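4.3 Hand clearance and sleeve checks

Follow this section each time the arm is set up at a yellow work surface. It applies to all Hiltdale cells fitted with the Jadard controller.

1. Set the controller to SETUP. Speed is limited to 300 mm/s in this mode.

2. Pull the sleeve over the forearm and wrist. Leave the fingertips uncovered.

3. Open and close the hand once. Stop if fabric enters a finger joint.

4. Jog the hand to the yellow surface and check the clearance at the edge.

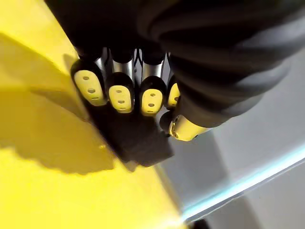
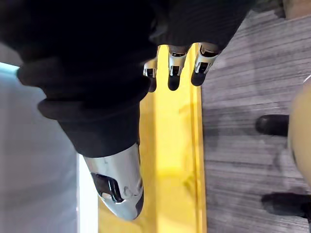
Figure 4-2. Sleeved hand at the yellow surface: fingers by the edge (first view), thumb over the surface (second view).

5. Keep feet and loose items outside the floor line, 1120 mm from the arm base.

6. Record the check on form 294 and sign it.

CAUTION: Do not reach between the thumb and fingers while the drive is on. Press the stop button first - a paused program can restart.

Note: Replace a torn sleeve before switching to RUN. Do not tape it.

Note: If the arm base has been moved, repeat steps 4 to 6. The old record is no longer valid.

Section revised 6 Feb 2025. Send corrections to Beatrice Nzioka, cell safety.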